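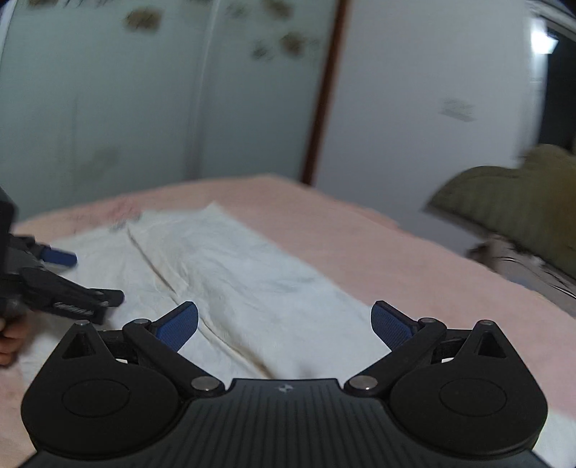

Adhesive inventory labels on loaned equipment at our neighborhood lending library are coming off sooner than expected, and I am seeking guidance before the annual stock check in September. The Husness Lending Library holds 487 items, each of which is required to carry a printed label with a barcode and a return address. Labels on flat cases remain in good condition. The difficulty lies with surfaces such as the black one in the photograph, where fine grooves run across the top and a small raised logo mark sits near the edge, leaving very little level area. Two rounds of paper labels have lifted at the corners. Is there a recommended label type for ribbed surfaces, or should such items be tagged in another manner? Engraving is not permitted under our lending terms.
Carla Hamdan

Ghassan Aoun
Paper labels are not suitable for ribbed surfaces and should be discontinued for that part of the collection. The adhesive touches only the tops of the ridges, and the label will lift under ordinary handling.

At the Kestel branch, where I maintain the register for 756 items, we follow this order of preference:

First, place a smaller label on any smooth area, including a shallow recess, provided the label fits entirely inside it. Clean the area with rubbing alcohol on a cloth, test a hidden spot beforehand, and allow it to dry fully. Press the label down firmly and leave the item on the shelf overnight before it is issued.

Second, where no smooth area is available, use a looped tag through a fixed opening. The tag must not pass through or near any part that moves.

Third, place the barcode on the storage bag or case and record this in the register under "label location." Staff must then check the item against its written description on return.

Barcodes should not be wrapped around a curve, as our scanner rejects them.

Hnatiuk
We order vinyl labels in rolls of 300. They are better than paper but will still peel on grooves.

Elludel
I agree with the bag method for small items. Please note that bags are sometimes returned with the wrong item inside, so write the item number on the bag in permanent marker as well.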